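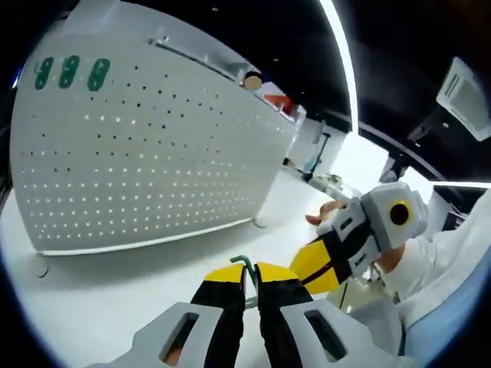 Gullstead wrote back overnight to ask why anyone needs a perforated panel when a shelf does the same job. Fair question, start there. Answer it, then slide 2.

Small parts. That's the talk. Fittings, handles, taps, the bits that get laid out on a white table and then go missing on a white table. Pause — let them nod.

Story: Ratel workshop, April. 300 fittings in one tub. Took 60 minutes to find a matching pair. Don't drag this out, got 9 minutes total.

Point one — put the panel behind the table, not on the far wall. Arm's reach or people wont use it.

Point two, light. If light comes through the holes you can see which ones are free. Say it slowly, people miss this one. 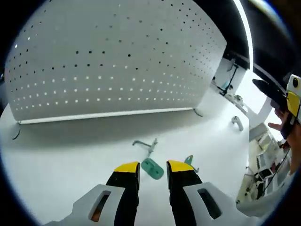 Point three, lay out before you hang. Everything flat on the table first, big pieces at the front, small fittings at the back. Then decide. Premeck did it the other way round and rehung teh lot twice.

Cost slide: 1,660 for the whole Popescu room, panels and rails. Someone will ask about cables. Clip them under the rail, move on.

Skip the labels slide if short on time. Handouts are by the door. Questions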